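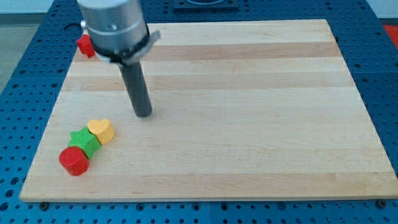

Is it really worth oiling a cutting board every month?

Posted by Divya Gounder in Kitchen and Household
May 15, 2022

I bought a maple cutting board from Vivmont last year and the card that came with it says to rub it with "board conditioner" every month, and every week for the first two months. They sell the conditioner, of course. A small tin costs nearly a third of what I paid for the board.

My mother had one wooden board the whole time I was growing up. I never once saw her put anything on it. It got washed with dish soap, stood up behind the faucet and used again at dinner. It was ugly but it was flat and it didn't smell.

So I'm asking people who have kept a board for a long time. Does the oil do anything, or is this like being told to replace your pillow every six months? And if it does do something, is there any difference between the tin and the plain mineral oil from the drugstore? I've also read that walnut oil is better, that walnut oil goes rancid, and that you should never use any oil at all on end grain, which I'm fairly sure is wrong.

Mine is edge grain, if that matters. It has gone a bit pale and fuzzy where I chop the most. No cracks so far.

3 replies

Gebremedhin Yilma

I did cabinet work for 31 years and made a lot of boards out of offcuts, so I've seen plenty of them come back to me in bad shape. Almost none of them came back from lack of oil. They came back because somebody left them in a sink overnight, ran them through the dishwasher, or laid them flat on a wet counter so that one face soaked and the other dried. That's what cups a board and opens the glue lines.

Oil slows down how fast water gets in. It doesn't stop it. If you wash the board quickly, wipe both faces and stand it on edge, you've done most of the job already. That was your mother's method, whether she thought of it that way or not.

I'd still oil it, but by looking at it and not by the calendar. Flick some water on the surface. If it beads up, leave the board alone. If it goes dark and sinks right in, put some oil on. In my house that comes to two or three times a year, more if the furnace has been running hard.

As for the tin, read the label. Most of them are mineral oil with beeswax melted in. The wax makes it feel nicer and it stays near the surface a little longer. I could never tell the difference after a few weeks of washing. Drugstore mineral oil is fine, just make sure it's the food-safe kind with no fragrance in it. Put on more than you think, leave it overnight, wipe off what didn't go in.

Walnut oil does harden, slowly, if it's a thin coat and you give it time. People put it on thick, it stays sticky and then they complain. It's also no good if anyone eating at your house has a nut allergy. Olive oil and the usual cooking oils I would skip.

You're right about end grain. It drinks more oil than any other kind, so whoever wrote that had it backwards.

The fuzz is only raised fibers. Wet the board, let it dry completely, then sand lightly with the grain using 220 paper. Oil it after that. You may have to do it twice.

Yetunde Haruna

I use the Salian cream and my board looks amazing, everyone comments on it. Just follow what the card says, they made the board so they should know!! Also lemon and salt for smells.

Omar Sabbagh

I'd be careful with "they made the board so they should know." They made the tin too.

I got suspicious about this a few years ago and ran a lazy sort of test. I had two small beech boards from the same pack. One got oiled every month, the other got nothing, and both were washed the same way and kept in the same rack. After a year the oiled one was darker and nicer to look at. The dry one was rougher and had picked up a beet stain I couldn't shift. Neither had warped or split. Two boards don't prove much and I wouldn't pretend otherwise, but it did cure me of the monthly habit.

The lemon and salt thing does help with onion smell, at least for a day or so. I don't believe it disinfects anything. If you've had raw chicken on there, use hot water and soap and dry it properly. I keep a separate plastic board for meat and don't lose any sleep over which is cleaner.

One small disagreement with Gebremedhin: I'd start with 180 paper if the fuzz is bad, then go to 220. And do the whole face. I only sanded the rough patch on mine and ended up with a dip in the middle where the juice from tomatoes collects. It's still there.

Divya Gounder

Thank you, this is very helpful. I did the water test just now and it sank straight in near the middle but beaded up in the corners, so I guess I'll sand the whole thing and oil it with the drugstore stuff. Not buying the tin.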